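ok so I did the fruit shop run this Sunday and came home with way too much, again. Mandarins, cherry tomatoes, a couple of plums, an apple. The kitchen bench is still out of action so everything has been getting sorted on the bed. Don't @ me

to be fair the bed is the biggest flat surface I've got until the benchtop people ring back. The table from Ukby is still in its box. It's been in its box since February 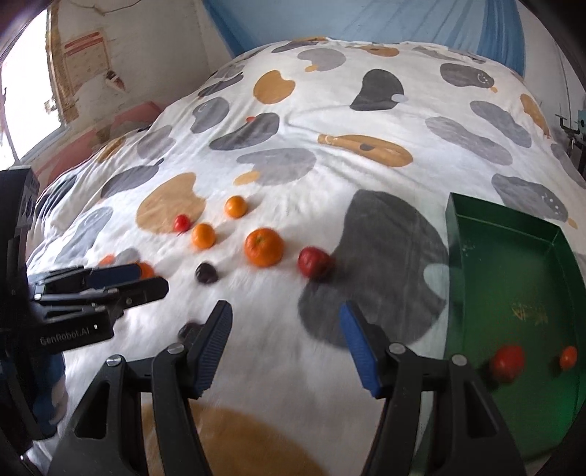 my system, if you can call it a system: spread the lot out so nothing is sitting on top of anything else, have a proper look at every piece, then the little stuff goes in the green tray and the citrus goes in the big bowl. Soft ones get eaten that day, no exceptions

I used to tip the whole bag straight into the bowl and then find a furry mandarin at the bottom a week later. If you've ever put your thumb through one of those you'll understand why I changed my ways

someone asked about the blanket last time so YES it's the one with the bean blobs, and yes some of the beans have faces. I got it from Akgül, the little homewares place near the station. It's so fluffy. I love it a stupid amount

the orange blobs on it are a terrible match for sorting fruit though, my eyes kept sliding right over things. Small orange fruit on a big orange blob, great choice me 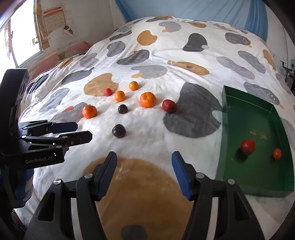 can we talk about citrus sizes for a sec. Same shop, same sign, same price, and some of them are tiny and some are huge?? I always grab a few of each. The tiny ones are sweeter I reckon but you spend half your life peeling

also I will pay extra for one with the stem still on. No idea if it means anything. My nan did it so I do it

I weighed one of the big ones on the kitchen scale once and it came in at 200 grams, peel and all. That's not a snack, that's lunch

the whole haul was 1268 grams before I put the scale away, if anybody's keeping score (I'm keeping score). I'm trying to work out how much we get through in a week so I stop overbuying. So far the answer is "less than that"

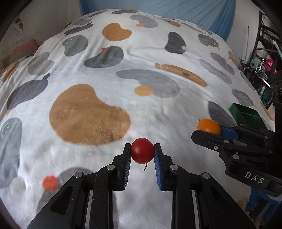 cherry tomatoes are my favourite thing to sort and the most annoying, both at once. They roll. You put one down on a fluffy blanket thinking it'll stay put and then you find it near the pillows at bedtime

tip from someone who's done laundry over this: check each one for splits BEFORE it goes anywhere near anything white. One split tomato and you're up at 11 googling tomato stains

I keep them out of the fridge too. I know people have opinions. They taste of nothing when they're cold and I'm not budging, I had this exact argument in a Dimatness comment section once and it got to 3000 replies. All of us need hobbies

a friend says to pull the dried stems off so they don't poke holes in the others. I do it when I remember, so maybe half the time
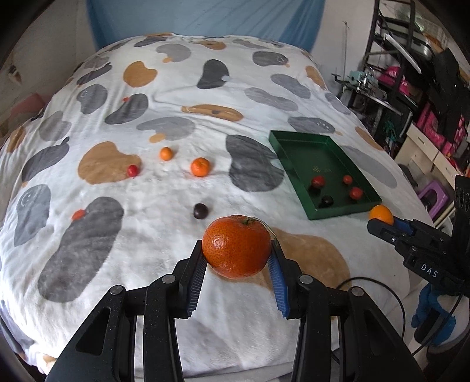 the tray is honestly the best thing I own for this. The sides are just high enough that the tomatoes can't make a run for it, and it goes straight from the bed to the shelf. Plums can go in with them if there's room, they don't seem to mind each other

it's from Helus, I paid 14 bucks for it, and I've used it for fruit, seedlings, mail, keys, one very sad attempt at a cheese platter

plums are the ones I always leave too long btw. They're rock hard for days and then you blink and they're jam. If anyone has a good plum cake that doesn't need a mixer please send it my way, the mixer is in a box too

and before anyone asks, yes I shook the blanket out after. Twice. Then hung it over the line for the arvo

next job is what to do with the peel. I've got a jar going with white vinegar for cleaning and it already smells pretty good. Will report back if it works on the shower

right, off to eat the soft ones over the sink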